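# Looking after Owen

Hello again! A few of you asked for more on the two-arm cell after my last gallery, so I've put together a proper page on how it's set up and what I do to keep it going. There's rather a lot of me talking before you get to the photos, sorry (scroll down if you only came for those).

Owen is the name on the power switch. Eleri Bevan wrote it there in marker when the cell first came to Porden and we've all called it that ever since, arms and frame and cables together. When I say "Owen's being slow this morning" I might mean any of about nine different parts.

## The frame and the curtain

The basic layout is simple. One arm on each side, both reaching in over the same table, a frame to hold everything up and a black curtain round the back. I fought against the curtain for ages. I thought it made the place look like a school play. Then Gwawr Nicholas hung an old one up for an afternoon and the cameras stopped picking up people's jumpers as they walked past behind, so I gave in and ordered a decent one from Fonder.

The frame needs more attention than you'd think. The arms aren't heavy but they start and stop a lot, and over a few weeks that works the fittings on the diagonal struts loose. I go round with a hex key at the start of each month and nip them up in the same order every time, left side first. In May I found one on the left that I could turn with my fingers, which gave me a bit of a fright! Nothing had moved that I could measure, but I've put a line of paint across every bolt now so I can spot it at a glance.

The white board is just laid on the table. It's a good surface for the cameras and it marks like anything. I wipe it down with a damp cloth and leave the scuffs alone, after an attempt with a scouring cream that took the sheen off one patch and confused the overhead camera until we turned the board round.

## Cables

Oh, the cables. Every one of the faults I've logged in the last stretch started as a cable that was too tight, too long or rubbing on something – apart from one, and that one was me leaning on the stop button.

The trick with the wrist camera leads is to leave a loop big enough for the arm to go through its whole range without pulling, but small enough that it can't flop down in front of the fingers. We settled on 215 mm of slack on the left. The right-hand arm gets the same, and I check both by driving each joint slowly to its end stops with the grippers open. I do that standing up with my hand near the button. It takes a quarter of an hour and it's very dull, and I've found two nicked sleeves that way.

If you're fitting a new lead, tie it at the elbow first, then at the wrist, and only then plug it in. I did it the other way round once and bent a connector that Lleucu Parri had to straighten under the magnifier with a pair of tweezers. She was very nice about it.

## The fingers

The fingers are the bit that wears. They're long and fairly thin at the tips, and they spend their day pinching things made of metal, which isn't kind to them. I look at the tips under a lamp for shiny spots and little chips, then close the gripper on a strip of paper and give it a tug. If the paper slides out on one side, that finger comes off and gets looked at.

Changing a finger goes like this:

1. Open the gripper all the way and switch that arm off at its own supply.
2. Hold the finger before you undo anything. It will drop, and it will land on your foot.
3. Take the screws out and put them in the tin lid (not on the board, please, they roll).
4. Brush the seat clean. There's usually a bit of grit in there.
5. Fit the new one, screws finger-tight, then close the gripper gently so the two tips find each other.
6. Tighten up, open, close, paper test.
7. Run the zero routine again before anybody tries to pick up anything.

Step seven is the one that gets missed. A gripper that thinks it's closed when it's a hair open will hold a block all day long and then drop anything with a thin edge. We spent a whole morning blaming the software for that, and I'd like to apologise again to Khalil Majali, who wrote the software.

## Cameras

There's one up on the rig looking down and a small one at each wrist. The wrist ones get dusty faster than I expected. I use a puffer brush first and a lens cloth second, and I never spray anything near them.

After any knock I redo the calibration, even when it looks fine. We keep a printed grid in the drawer under the bench and the routine takes 123 views of it, with the arm moving to a new spot between each. You can go and make tea, though somebody has to stay within reach of the stop, so in practice one of us makes tea for two. If the error comes out higher than usual I check that the camera bracket is tight before I run it again. It's nearly always the bracket.

Light matters too. The wrist cameras see their own fingers as great black shapes and everything beyond gets gloomy, and shiny metal goes and reflects whatever colour is next to it. We moved one lamp a little further forward and it helped a bit. I'd like a second one. Gwendolyn Sorensen holds the purse strings, so Gwendolyn, if you're reading, it's on page two of the list!

## Checking it with kitchen things

Once the tightening and zeroing is done I want to see both arms working over the same bit of table, and for that we use a set of ordinary kitchen bits and odds and ends. The little metal pot is my favourite because it's so awkward: round, shiny, thin at the rim and with a looped handle that wants catching just so. If a finger is out of true, the pot will tell you. The soft pink bit is the opposite sort of test, as there's hardly anything to it and the tips have to meet properly.

Right, photos. Click any of them for the big version. 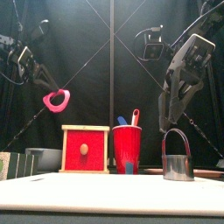
Pink ring up in the left gripper, with the right one waiting open over the pot.

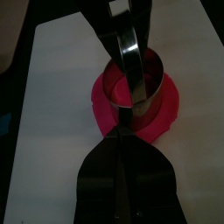 Wrist camera view of the pot on its bright pink. Look how the colour gets inside the metal!
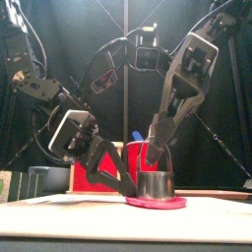
Both arms in at the pot, the right-hand fingers at the top of its handle. The overhead camera is up at the top there, with its cable looping off to the left.
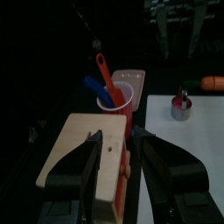
Next on my list is the spares box, which is in a shocking state. I've got fingers in there from before we changed the screw size, and they look exactly like the new ones until you try to fit them. I'm going to bag them up separately and label the bags properly, and anything I can't identify is going to Drevine for their training bench, where they don't mind.

I've also started writing running hours on the card by the switch. We were at 282 when I last looked, and I want to see whether the fingers really do wear faster on the right, as I suspect, or whether I just look at that side more because it's nearer my chair. Eleri thinks it's the chair.

A couple of you wanted the part number for the cable sleeve. It's the braided sort that opens down one side, and I buy it by the reel, so I haven't got a number that'll mean much to you. Get the size that feels slightly too big. If it's snug when the arm is straight it'll be far too tight when it bends.

I'll add more pictures when the new curtain rail goes up. If you spot anything in the steps that you'd do differently, leave me a note in the guestbook, especially about lens cleaning – I'm still not happy with the cloths.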